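Search this site Enter keywords Go

Natural Color Month returns to the Vetdale Library

June is natural color month again, and I could not be happier! Last year 357 of you came through the doors to boil onion skins, squash berries and go home with purple thumbs, and this year Marisol Tamayo is back to lead the beet and hibiscus evenings (bring an apron, she means it).
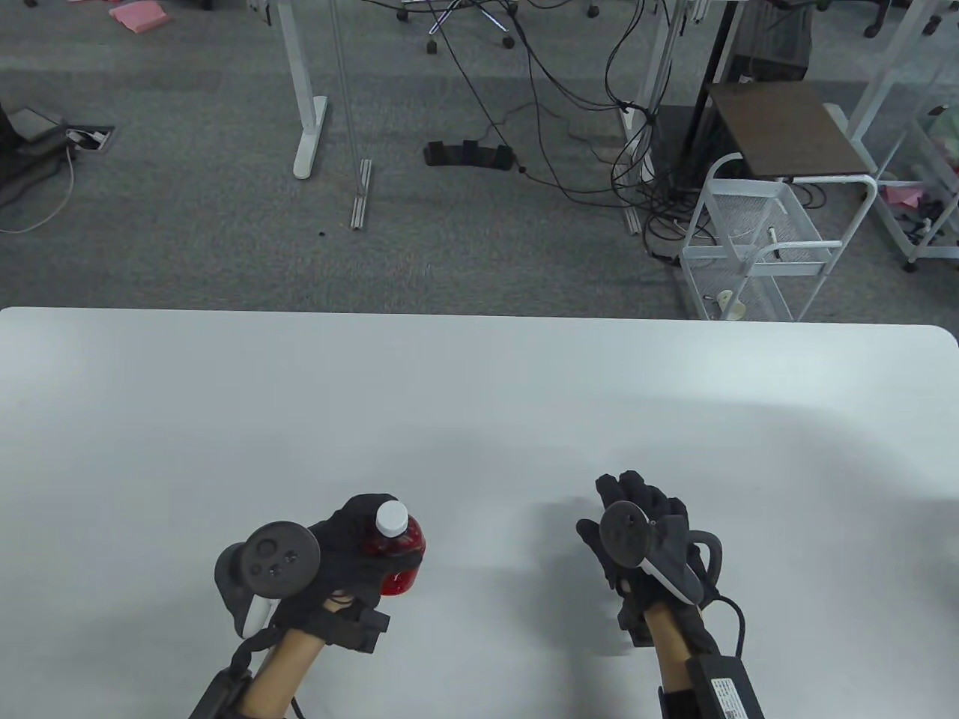
Red liquid in a small bottle with a white cap.

We start with reds, the colors I love most and the ones that misbehave most. Madder gives you brick one day and coral the next, depending on your water. Beet is glorious in the pot and fades on cotton by the end of summer. Hibiscus goes from pink to slate if you so much as show it baking soda, and watching that happen never gets old.

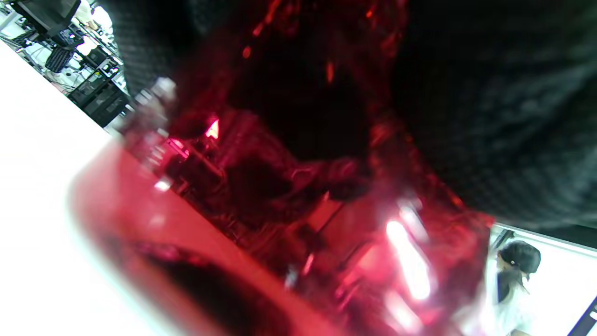
Red plastic up close, from pale pink to nearly black.

Anitha Fernandes will give a talk on the old Trundholm dye works, which ran on the Fostlow side of the river and kept a recipe book full of crossings-out. She has been reading it for years and has found five separate attempts at the same scarlet, each one angrier than the last. I've heard a bit of it already and it's wonderful stuff.
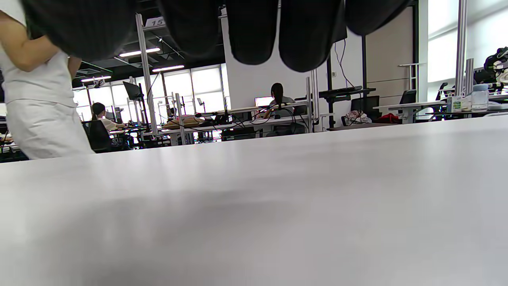
Photo: Vetdale Library

Places for the evening sessions are limited to 17, so please sign up at the front desk. Materials are $35 for the whole month, and that covers wool, cotton and all the plant matter you can stir. 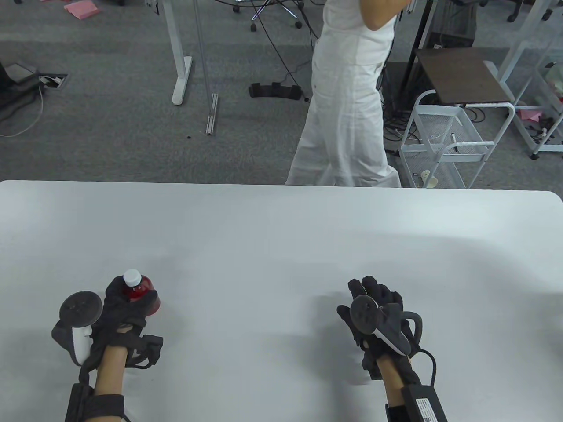 Dye keeps better than most people think, if you strain it twice and put it somewhere cool. You don't need anything fancy for storage. A small plastic bottle with a screw cap, like the one held in the left hand, is plenty for a sample. Label it with the plant and the date, and bring it along to the swap table on the last evening. I'm after walnut, if anybody has extra!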